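Section 6. Preparing the sorting table before you fill the Fino boxes 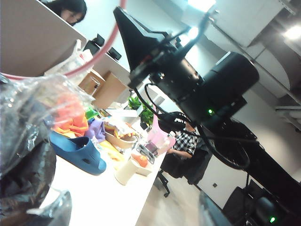 Before any object goes into a box, it must pass over the table. In the previous section you have assembled the boxes and closed the bottoms with tape. Now you will put the small objects in order, so that each box receives only one type of thing. Please read the complete section one time before you begin. The steps are short, but the order of them is important.

The instructions are for the long white table, Halberg model 1526. If you have a different table you can use the same steps, but the loading advice in 6.4 may not be correct for you.

6.1 What you need

- One long table, with free access from at least one long side
- Fino cardboard boxes, already taped at the bottom
- Clear plastic bags and black plastic bags
- One basket for small things (a woven basket is good, it does not scratch the table)
- Labels and a marker pen
- A dry cloth
- Stergiou dividers, if you will pack cups or bottles

6.2 Preparing the place

1. Wipe the table with the dry cloth. Do not use a wet cloth. Paper labels will stick badly to a wet surface and cardboard becomes soft.

2. Put the boxes against the desk partitions or against a wall, never in the walkway. You can stack empty boxes, but keep the flaps open on the top one so you can begin with it.

3. Place the basket near the middle of the table. All persons who sort should reach it without leaning.

4. Open one clear bag and one black bag at the end of the table. The clear bag is for things which you keep. The black bag is for things which you throw away.

Caution: Do not exchange the bags. A black bag that is closed looks like rubbish to everybody, and it will go out with the rubbish. In our own office we lost a set of good tablecloths in this manner.

Note: If people are working at the desks behind the table, ask them before you begin. Tape makes more noise than you expect.

6.3 Sorting the objects

1. Empty one drawer or one shelf onto the table. Do not empty the second until the first is finished.

2. Take the cloths and other textile things first. They cover the smaller objects and you will not see what is under them. Fold each one and put it in the clear bag. Colors can be mixed.

3. Take the shoes, sandals and slippers. Look for the pair. A single sandal stays on the table until the end of the day. If the other one is not found, write "single" on a label and place it in the last box.

4. Put every small thing in the basket: clips, keys, caps, pens, adapters. Do not sort inside the basket at this moment. You will do it in 6.5.

5. Handheld devices have a separate place on the table. Switch them off. If the battery can be taken out by hand, take it out and pack it in its own small bag with the name of the device.

6. Stand the bottles and cups upright, in a place where a sleeve cannot catch them. Check each bottle for liquid, also when it looks empty. Close the cap with a firm turn.

Caution: Never put a bottle with liquid into a box with devices or papers, even with a Stergiou divider between them. The divider protects against knocks. It does not stop water.

7. Potted plants do not go in a closed box. Leave the plant on the table until all the boxes are closed, then carry it separately. Do not give it water on the day of transport.

6.4 Filling the boxes

1. Put the heavy things on the bottom and the textile bag on the top.

2. Use 2 strips of tape on the top of each box, one along the opening and one across.

3. Write the content on the side of the box and not on the lid. When the boxes are stacked, you cannot read the lid.

4. Lift the box a little before you tape it. If you must bend your back to hold it, take something out.

Note: Do not stand full boxes on the end of the Halberg table. The legs are placed toward the middle and the table can tip. Full boxes go directly to the floor.

6.5 The basket

When the table is clear, turn out the basket and sort what was in it. Use the small Peto envelopes, one type of thing in each envelope. Objects which you do not recognize go together in one envelope marked "ask". Send this envelope with the first box, so the owner can look at it the same day.

If you find a mistake in this section, please write to Silviu Manole, who keeps the text. The last correction was made on 15 Dec 2021 (step 5 in 6.3, batteries).

Continue with Section 7, Loading and transport.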